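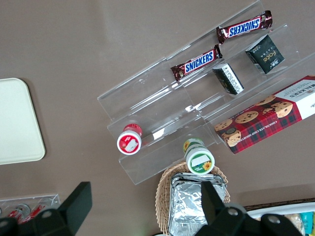 Snack Shelf Notes

README for the Lurbridge shared snack shelf list
Last revised: October 13, 2025
Kept by Fedir Karpenko

What is in this folder

This folder holds the list of things which we keep on the snack shelf in the Lurbridge office, the rules for placing them, and the small label sheets which go with it. The list is a plain table and it opens in any spreadsheet program. I started it in August, when we changed from the deep basket to the clear stepped organiser. In the basket everything small went to the bottom and was found again only when it was past its date.

If you only want to know where to put a thing, please read "Rows" and skip the others.

Files

snacks.csv – the main list, 126 lines, one line for each product we have ever put on the shelf
rows.txt – which kind of product goes to which row
labels.txt – short names for printing, not longer than 12 letters
old-basket.csv – the list from the time of the basket, not updated any more

Columns in snacks.csv

name: the name as it is printed on the wrapper or the box. For example "Snickers" or "Walkers Chocolate Chip Shortbread". Please keep the full name here and put the short one in labels.txt.
kind: one of bar, box, jar, packet, loose. "Loose" is for fruit and for sweets without their bag.
row: top, middle or low. Empty if the product does not fit on the organiser and stands beside it.
contains: nuts, milk, wheat and so on, copied from the package by hand. Write "not read" if you did not read it. Do not leave it empty, an empty cell looks like there is nothing in it.
best_before: the earliest date among the pieces on the shelf.
bought_at: shop name. Most lines say Grestell or Hutsuliak, the two shops on the way from the station.
remark: free text, any language, but please short.

Rows

The organiser is clear acrylic with three shallow steps, and each step has a raised lip. The lip is low, so it holds a bar or a small box well, but a tall packet will fall over it.

Top row: bars. They are put lengthwise along the ledge, with the name up if possible. Two Snickers side by side across the ledge look nice but they slide, we tried it.

Middle row: small boxes. Tea, mints, small chocolates. A box may lie on its side if the text on the side is more useful than the front. Black boxes with small gold letters are hard to read from a chair, so for these I ask you to print a label.

Low row: jars. They are heavy and people take them with one hand, therefore they stand lowest. The label on the lid is what you see when you are standing, so if a jar has nothing on the lid, write something there.

Large biscuit boxes: there is no perfect place for them. The shortbread box is longer than a step is deep, and it may stick out over the side of the organiser onto the table. This is allowed. Please do not cut the box and do not put it on top of the jars.

How the list is updated

I go through the shelf every second week and it takes 30 minutes when the list is in good order. I take the things row by row, beginning with the top, and check the date and the name. If a product is finished I do not delete the line – I clear the row and the date and leave the rest. In this way we do not have to read the ingredients again when somebody buys the same thing.

New products may be added by anyone. You need name, kind and contains, I will fill in the others.

When there are more than 5 pieces of one product, the extra ones go to the drawer under the printer. The list counts the shelf only. The drawer is not in the list and I do not plan to add it.

Cleaning the organiser

Use lukewarm water with a little washing-up liquid and a soft cloth. No window spray and no rough sponge, acrylic gets fine scratches and then it looks grey. Dry the corners behind the lips well. Biscuit crumbs collect exactly there.

Known problems

The Primano wafers are in the list twice, under two spellings. Both lines have remarks from different people, so I did not join them yet.

Some lines from old-basket.csv were copied with the kind "packet" although they are boxes. I corrected those which are still bought.

The dates of the jars are often on the bottom, and on two products I could not read the print at all. For these the date is the day when we opened the jar, and the remark says "opened".

The short names in labels.txt have no accents, the label printer replaces them with a question mark.

Use

You may copy the table for your own kitchen or office and change it as you like. Do not use the "contains" column as advice for a person with an allergy. It was copied by hand, and recipes change. Read the package each time.

Corrections can be written on the paper beside the shelf or sent to me directly. If you write on paper, please write also the name of the product, last time I found only "wrong row" with an arrow.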